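Zamstead bedroom set for Sims-type builders, quick review bc I promised Ustyna Savchuk one before July was over

Downloaded it last night, 14 items, unzipped fine. Took 4 tries to get the bed to show up in my catalog, turned out I had the old mesh folder in there. My fault. Delete the old one first!!

Bed is gorgeous. Dresser too. Seven recolors on each, the plum is my favorite, the mustard is kinda muddy at night. The rug clips thru the floor on any foundation, moved it twice, still clips. Lamp is way too bright imo.

Polys are OK for what you get. My big house lot has 331 custom things in it already and no lag so far.

Gray armchair, pale cushion. Love a soft gray in a bedroom. 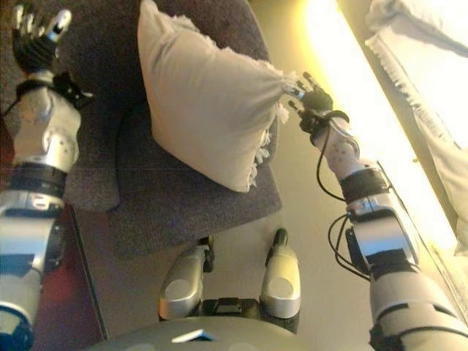
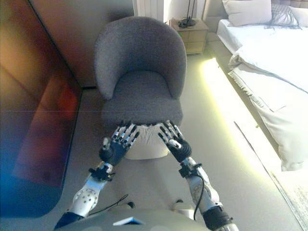
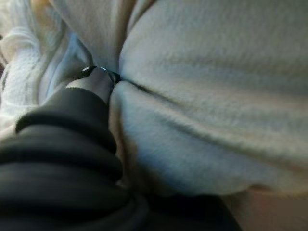 Oh and the curtains only come in the short size, wich is a pain if you build with tall walls like me. Loïc Deschamps has a stretched version on Wiment but it needs the base set or it shows up invisible. 4 stars from me, would be 5 with a fixed rug. Going to try the matching desk next.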